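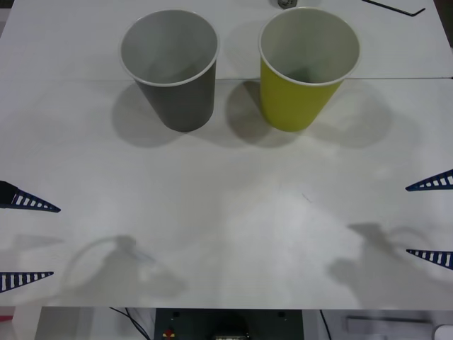 Two paper cups, one gray, one yellow.

4 min read

My office switched coffee suppliers in January, and the new one, Skurier, came with a poster. The poster says its cups are "plant-lined and fully compostable." I've been drinking out of paper cups for most of my working life and I would love for this to be true.

So I wrote and asked where they get composted. The answer was "in a commercial facility." Fine. Which one? Four days later I got a link to a map. The closest dot to us here in Brultville was more than 200 miles away, and when I called the number beside it, the woman who picked up told me they take yard waste and food scraps. No cups, lined with anything.

I don't think Skurier is lying. The cup probably would break down if somebody drove it to the right building. What bugs me is that the poster hangs over our regular trash can, and everyone I work with now takes a second cup without a thought. I used to see people rinse a mug.

We also got a certificate saying our floor "saved" 2,649 cups from landfill. Saved how? They went out in the same black bags as before. I asked for the math and got a brochure.

I bought a Hutia mug for 6 bucks at the hardware store and it lives on my desk. It has a chip in it already. I'm told washing a mug uses hot water and that I should factor that in. I'll get to it when someone factors in the truck.

Comments (3)

mapleside_dan: Our city takes them curbside but only with a sticker on the bin. Ask me how many bins have the sticker.

T.R.: You're being hard on them. Plastic lining is worse.

oldfilter: Oberholzer tried the same poster at our place. It came down after a month, cups stayed.

Contact | Copyright, all posts | Back to top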